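Ornholm Interview Recorder, two-channel

Desk unit for police stations, solicitors' offices and tribunal rooms

The Ornholm records witness interviews and statements to two separate memory cards at the same time. One card is sealed at the end of the interview as the master copy. The other stays with the case file as the working copy. The unit has no network connection, and recordings cannot be edited or deleted from the front panel.

Statements are sometimes challenged months or years after they were given. A witness may withdraw an account, or say that it was prompted. The court then needs to hear the questions as well as the answers, in the order in which they were put, with the pauses left in. The Ornholm was designed by Lorenz Bühler for this use, and its controls are limited to Start, Break and Close.

Recording

Pressing Start writes a header to both cards with the unit number, the time and the interview reference. The reference is typed on the keypad and can be up to 18 characters long. Recording then runs without interruption until Close is pressed. Break does not stop the recording. It places a spoken time marker on both channels, and a second marker is added when the interview resumes.

Each channel has its own microphone input. Channel 1 is normally used for the witness and channel 2 for the interviewer and anyone else present. The channels are stored separately, so a passage in which two people speak at once can be played back one voice at a time. 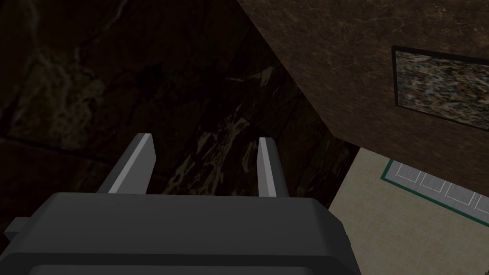 Closing an interview takes up to 55 seconds. During this time the unit calculates a check value for each card, compares the two and prints the result on a paper slip. The slip should be signed by those present and placed in the bag with the master card. If the values differ, the slip reads MISMATCH and both cards must be kept as they are.

Playback and disclosure

Recordings are played back on the Matos reader, sold separately. The reader opens cards as read-only and shows the check value next to the recording, where it can be compared with the printed slip. Copies for the defence are made from the working card. Each copy carries the original header and a copy number.

The reader does not produce transcripts. Customers who need them can export the audio in a standard uncompressed format and send it to their usual typing service. Time markers are kept in the export.

Specification

Channels: 2, recorded separately
Recording time per card pair: 200 hours
Interview reference: up to 18 characters
Closing time: 55 seconds maximum
Power: mains, with internal battery for completing an interview in progress
Printer: thermal, front loading
Mounting: desk or wall bracket

In the box

Recorder, two desk microphones, mains lead, one pair of cards, printer roll, evidence bags, printed guide.

Optional items

Matos reader
Lasimon wall bracket, lockable
Mimow ceiling microphone, for rooms where desk microphones are unsuitable
Spare card pairs and printer rolls

Service

The clock should be checked every April and whenever the battery is replaced. Calibration certificates are issued with each check and should be kept with the unit's log. Units returned for repair must be sent without cards. Questions about installation and existing room wiring should be addressed to Adelino Morais in the technical office, quoting the unit number from the rear label.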